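## June — live shop stream test, notes from the back room

Picking up from the whiteboard list. Second dry run of the Hosstead live shopping stream went so much better than the first! Chat was on the whole time, the giveaway form didn't choke, and we got through the full rundown with minutes to spare. I'm writing this while it's all fresh, so forgive the order.

Setup was the usual: one host, one producer on chat, me on the dashboard. We opened the doors at 7 pm to the Novex test list (300 invites, staff and friends of staff). Every order was a zero-dollar order, so we could watch the checkout fill up without shipping a thing.

Numbers I care about:

- 727 chat messages, which is way up on last time
- 2 giveaway rounds, both filled before the host finished reading the rules (love it)
- 3 dropouts on the video feed, all short, all on the Mondton encoder
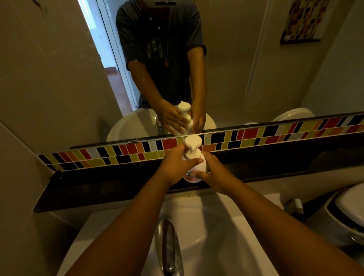
The dropouts bug me a little. They line up with the moments when we swapped from the prerecorded clip back to live, so my guess is the scene change and not the network. Next run I want to leave the live feed running underneath and just fade the clip over it. Costs us some load on the machine but it has plenty to give.

Chat was the best part by far. People started answering each other's questions before the producer could get to them, and somebody began giving the host's catchphrase back as a code — "GREEN DOOR!!" — every time a new product came up. We should use that. A hidden code word in each segment, typed in chat, gets you into the draw. It's cheap, it keeps people watching, and we already have the field for it in the form.

What did drag: the middle. Segment four is a straight product read and you can see the line on the dashboard sag right through it, then climb again when the giveaway clock comes up. I'd move the clock up so it's already ticking during the read. Also the lower third is too small on a phone. I had to squint at the price, and I knew what the price was.

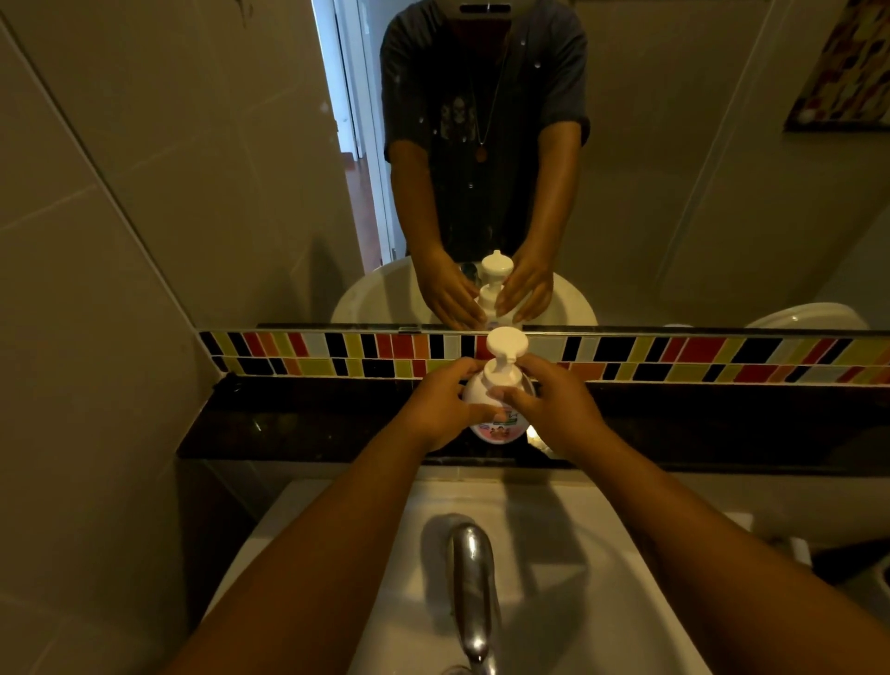 Doãn sent over new music stings and they're great — short, a bit silly, no vocals to fight with the host. I dropped two of them in live without warning anyone and the host rolled right with it. Keeping those. Still need the license sheet in the shared folder before we use them on anything public.

To do before run three:

- [ ] fade test on the encoder, clip over live
- [ ] bigger lower third, check on an old phone
- [ ] code word per segment, write them into the rundown
- [ ] clock starts at the top of segment four
- [ ] confirmation email still says "webinar" in the subject line, fix that!!
- [ ] license sheet for the stings 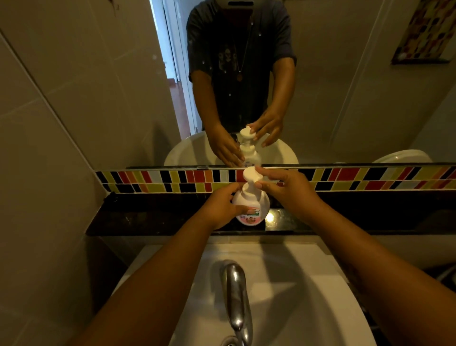 *Both hands on the soap bottle, one of them up on the pump.*

One more idea before I shut the laptop. The replay page got nearly as many clicks on the giveaway button as the live page did, even though the draw was closed by then. So there's an appetite there and we're sending it to a dead form. Could we run a small second draw just for replay viewers, open overnight, same code words? They'd have to watch the thing to find them. I'll mock up the page tomorrow morning and put the link in the channel.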